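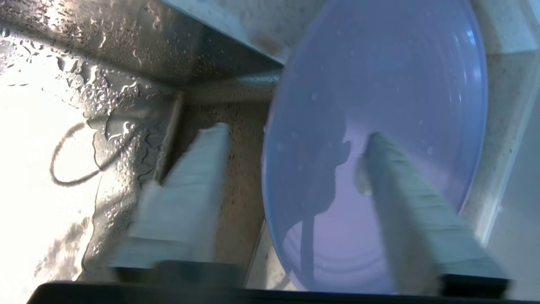

Blue bowl at the sink, drops still on the inside.

September, wash-up notes, Nalimstead kitchen

Started at 1000 with the plastic bowls. Warm water, one squirt of Lamptey liquid, cloth first and brush only where needed. The ridges low down in the blue one hold grease if you go round them too fast, so I went round twice and rinsed from the rim inwards.

Left the bowls upside down on the side for 30 minutes. Outsides dry by then, insides still misted. Gave them another 30 the right way up, which did most of it, and finished with a tea towel. The Wandanari towels shed less than the old ones from Stirport. Put the old ones in the rag bag.

Sink next. Steel wiped along the grain, not in circles. Water beads badly on the sloping sides and leaves spots if it dries there by itself. Vinegar on a sponge, left five minutes, rinsed, buffed. Spots near the taps came off. One long mark on the slope did not, and it may be a scratch. Check again with the light off.

To do: new sponge, descale the kettle, find the other plug.
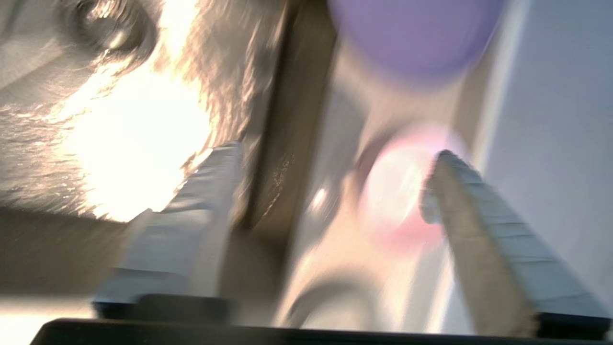

Lamptey read the above and wrote in the margin that vinegar is fine on the steel so long as it is rinsed off properly, but that the bowls should never be dried upside down flat on the worktop, as the air can't get in. Prop one edge on a spoon and 30 minutes ought to be enough.

Will try the spoon next time and write down the result. Also need to ask whether the same goes for the lidded tubs, which always smell a bit shut in.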